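Leave the short walks alone

The Clollivside walking group is thinking of dropping its short route. The long walk, up past Vunska and back along the river, draws most of the members, and I can see why the leaders would like to put their time into one outing a month. I think it would be a mistake.

I am past 70 and I have done both. The short walk is 3 miles on level ground, and it ends at the church hall in Hayes, where people sit down and eat together.

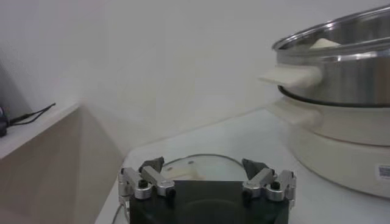
Parish life in this valley has always leaned on food. When the chapel at Fakden closed, the Sunday congregation moved to Hayes and the monthly lunch moved with it. Someone lifts the glass lid off a pot, the plates go round, and people who came for the walk end up talking to people who came for the service. Several walkers now help with the church garden, and I doubt they would have come through the door otherwise.

The long walk does not do this. It finishes after 2 in the afternoon, in a car park, and everyone goes home.

Money has been mentioned. The hall needs 1,000 pounds for its roof, and some say lunches should wait until that is paid. I would keep them going. Soup or a steamed bun costs very little, and the collection plate does better on lunch days than at any other time outside Christmas.

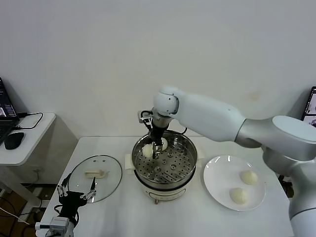
What I would like to see

Keep both routes until May. Let the long walkers finish at the hall if they wish, and ask the short walkers what they want before anything is decided.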